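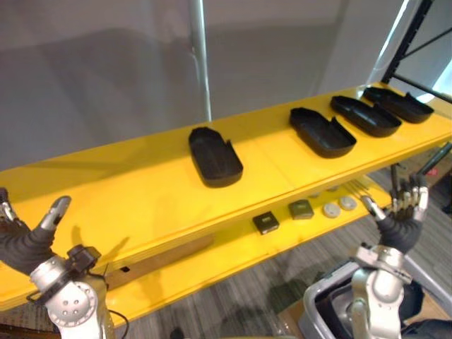 Black trays on the yellow shelving

Missed the consultation for the Hostier flats, can I still object?

mouralane
Only just saw the notice for the flats behind Moura library, posted 2019-11-27. The public meeting was back in September and I wasnt there. Drawings show the new wall right up against the nursery garden. Do I need a petition — someone said 100 names? Or is it just too late?

dalovach_side
Not too late. Meeting and planning application are seperate things. Look at the comments date on the notice, write before then, quote the reference. One letter each, own words. Stick to light, overlooking, traffic. House prices get ignored.
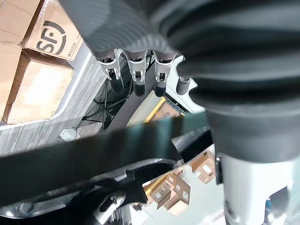 gatepost3
No point. We got 1000 signatures over Movon Road and they built it anyway.

hedgerow_k
Bit gloomy. No magic number for a petition as far as I know, ask the planning office. Also ask the nursery to write in themselves — and email your ward councillors, all 3 of them. Ours asked for a site visit. Check the drawings are the current ones, ours were'nt.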